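Skin and eye care round, Clemell ward
Inspection checklist with comments
Completed by: Piret Lepik
Date: Apr 7, 2021

Scope: patients admitted with severe blistering drug reactions, side rooms and the dressing room. Items are marked OK, Part or Action. Comments are for the nurse in charge.

1. Suspected drug stopped and recorded
OK. Stopped on the day of admission in every chart seen. One chart had the brand name only. Please write the generic name as well.

2. Allergy band and front sheet agree
Part. The band for the patient in the end room lists one drug and the front sheet lists two. Corrected during the round.

3. Severity score entered within the first day
Part. Score present, but the blood results it was worked out from were not attached. The Skedura form has a box for this – it is on the second page and gets missed.

4. Affected skin area charted
Action. Two nurses charted the same patient on the same shift and got 20 and 30 per cent. One had counted red skin that was still intact. Count only skin that is detached or can be detached. Repeat teaching booked for May.

5. Room temperature
OK. Log filled in at each shift change. The thermometer in the second side room was replaced last month and the old one should be thrown away, it is still in the drawer.

6. Pressure-relieving mattress
OK. Both Tudus mattresses on the correct setting. Service labels in date.

7. Dressings
Part. Non-stick dressings in stock, some 100 large sheets. Small sheets low. No adhesive tape found on any patient, which was a fault on the last round.

8. Eye care
Action. Drops charted every two hours, but the night entries had gaps. The eye team should see each patient within a day of admission and this was late in one case.

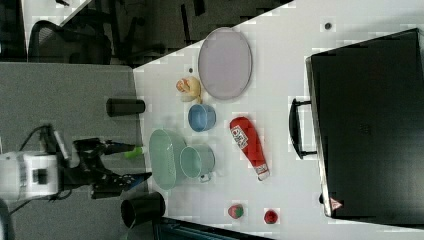

Who should be told if the eye review is late?

The nurse in charge rings the on-call eye doctor directly and writes the time of the call in the notes. If there is no reply within the hour, the ward consultant is told.

9. Mouth care
OK. Mouthwash and soft swabs at each bedside. Pain relief given before cleaning in all charts seen.

10. Fluids
Part. Intake is well kept. Output had one missing total – the chart reads 165 ml for the morning and nothing after that until the evening.

11. Lines and catheters
OK. Sites are on intact skin where possible. Dates written on all dressings.

12. Infection checks
Part. Swabs sent on the right days. No routine antibiotics given without a reason in the notes. Hand gel empty outside the first side room, refilled at the time.

13. Pain score
OK. Scored before and after dressing changes.

14. Discharge papers
Action. The drug warning letter to the family doctor was missing from one finished file. A copy must also go to the patient. Use the Stankevičius template, not the old one.

Items marked Action (4, 8 and 14) to be answered in writing by the ward before the next round in May. Items marked Part will be looked at again on the same visit.

Signed: P. Lepik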